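This site uses cookies to remember where you left off reading. Accept | Settings

Stories > Short Fiction > The Buckley Table

The Buckley Table
3/29/18

My aunt left me the table and my brother got the car, and if you think I was sore about that, well, you've met me. The car was a nice car. The table had lived in the back room of her house on Buckley for as long as I'd been alive, and it took two of us and a rented van to get it up to my apartment in Endance. The van cost more than I'd have paid for the table.

But I kept looking at it! I'd come home from my shift at the Rutell warehouse, drop my keys, and stand there in my coat like I was waiting for it to talk. She did everything at that table. Bills, pie crust, the puzzle with 600 pieces that we finished one November, all but the one piece the dog ate.

So one night I decided to clean off every last thing and start over. Mail in a drawer, lamp on the floor, the whole deal. I wiped it down twice and got my face right up close.

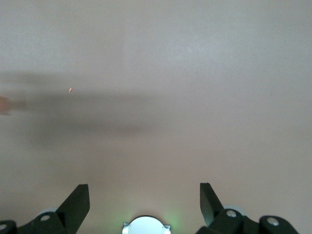
One orange-red speck, left of center.

I know. A crumb, you'd say, and brush it off. I had my thumb out to do just that, and then I thought about her paprika, which she put on everything including melon, and I couldn't. I went to bed and left it there. I ate my cereal standing up for 2 days.

My brother called that weekend to tell me the car needed 40 dollars' worth of something and could I split it. I said no. Then I said maybe. Then he asked, kind of quiet, whether I'd found the blocks.

What blocks?

The blocks, he said. The ones she gave us when we were little so we'd quit fighting under the table. One for him and one for me, and we had to set them out in a line before anybody got dessert. He was sure they were in the Hukex tin with the buttons. I told him I'd been through that tin and it was all buttons – and I went and looked while he was still talking, and of course they were at the bottom, under a card of snaps.

I set them out the way we used to. Blue for him, red for me, his in back since he was older and always made me wait.
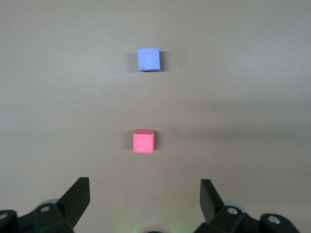
What He Said

I described it to him over the phone, the blue one with its little pits and the corners gone kind of round, and he didn't say anything for so long I figured the call had dropped.

"Is mine still in back?" he said.

"Yours is still in back."

"Leave it like that. I'm coming over."

It's a 4 hour drive. I told him the car wouldn't make it and he told me to mind my own table. I put the lamp back, got out two plates, and went down to the corner to see if they had any pie.

Contact | © 2018 | Back to top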